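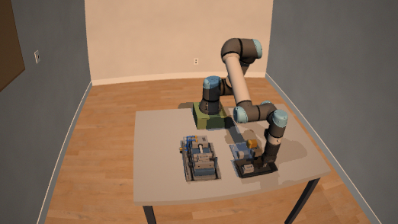 **Geelong, Victoria, 13 September 2025** – A shared workshop in the north of the city has started to build a small assembly station with a robot arm, and the members have decided to do the whole job first in simulation before they bolt anything to the real bench.

The project has the name Fillik. It is led by Gobnait Keane, a retired fitter who joined the workshop two winters ago and who learned programming there in the evenings. Her plan is that the arm will take small parts from a tray and put them into a mechanical assembly which stands on the other side of the table. People do this work by hand now, when the workshop makes its batches of parts feeders for local schools.

"My hands are not so good in the cold months," Keane said. "The small pieces are the worst. I drop one and then I am on the floor with a torch."

The group has drawn the room and the table on the computer, with the arm on a green pedestal near the back edge and a black tray to the right. The colours of the parts were chosen mostly for convenience, Keane said. Bright blue is easy to find again when the view is turned.

In the simulation the group can run the same pick 500 times in one night and read the results in the morning. At the beginning 69 of these picks failed. Most of the failures had the same cause: the fingertips came down too close to the rim of the tray. The tray was then moved and set at a slight angle, and the approach of the wrist was changed. Keane did not want to give a newer result until the group has repeated the test with different starting positions.

The real table will be 600 millimetres deep. This was a matter of long discussion, as a deeper one would give the arm more space but would block the way to the drill press. The frame is ordered from Jotent, a metal shop in the same street, and the top will be cut by the members.

For the control software the group compared two packages, Bevetti and Sugawara, and has taken Bevetti for the moment. It runs on the old computer that the workshop already owns. The other one has better tools for checking collisions, and two members would still prefer it – the question will be opened again after the first real test.

There are five people in the group. They meet after the sewing class has finished and the long room is free. New members are welcome, also those without experience with robots, but everybody must do the safety introduction before the arm is switched on. A person who can help with wiring is needed most.

The arm itself was bought second-hand and is at present in its crate. One joint makes a noise when it is turned by hand, and the group will open it before the arm is mounted. If the part that is needed can be found, the first test on the real bench will be in December. The workshop will put the drawings and the simulation files on its website at the same time.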